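To: Jivard Tables list
From: Naheed Warraich
Subject: Re: artificial flowers for the tables

On the evening of the planning call, Jullero wrote:

> Can someone settle the flower question? The spring lunch has 24 tables
> and the budget sheet still says "flowers, TBD." Fresh ones from Mirani
> came to $800 last time and half of them had to be thrown out by the
> second day. If we go artificial I need to know how big each bunch is,
> how the stems are held, and whether people across the table can still
> see each other. Please reply to the whole list so I don't have to
> forward it.

Replying to the whole list as asked.

I vote for artificial. We can pack them away in January with the table linens and use them again, and the people setting up won't need to carry water. I would keep to small bunches. The tall ones we had two years ago got moved to the floor before the soup came out.

For color, I suggest pink and pale peach with green leaves, and some thin sprigs with little yellowish buds to fill in the top. The stems should come together in a compact cluster so that the bunch takes up very little of the table. The small bouquet here has the mix I mean. 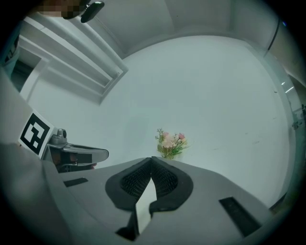

How to put one together

1. Start with the sprigs. Hold them at the height you want and let them fan out. They set the width of the whole bunch.

2. Add the peach blossoms next, lower than the sprigs. Turn the bunch as you go – most tables are round and there is no back side.

3. Put the pink ones in last. A few can sit high and to one side. It looks better to me than spacing them evenly.

4. Tuck the leaves in wherever stems show, then tape the base tightly. Wind the tape down from the top and stop before the stem ends.

5. Trim the ends level with wire cutters. Kitchen scissors will not get through the wire, and mine have a notch in them now.

Storage

Temus has the flat boxes from the old place cards. They are deep enough if the bunches lie on their sides, heads at alternate ends, with tissue between rows. Please don't stack anything on top. Creased petals can be steamed back into shape but it takes a while.

Jullero, I can bring a finished bunch to the next setup meeting so you can try it on a table with people sitting down. If anyone prefers fresh flowers, say so before then, as I would like to order the stems that week.

Naheed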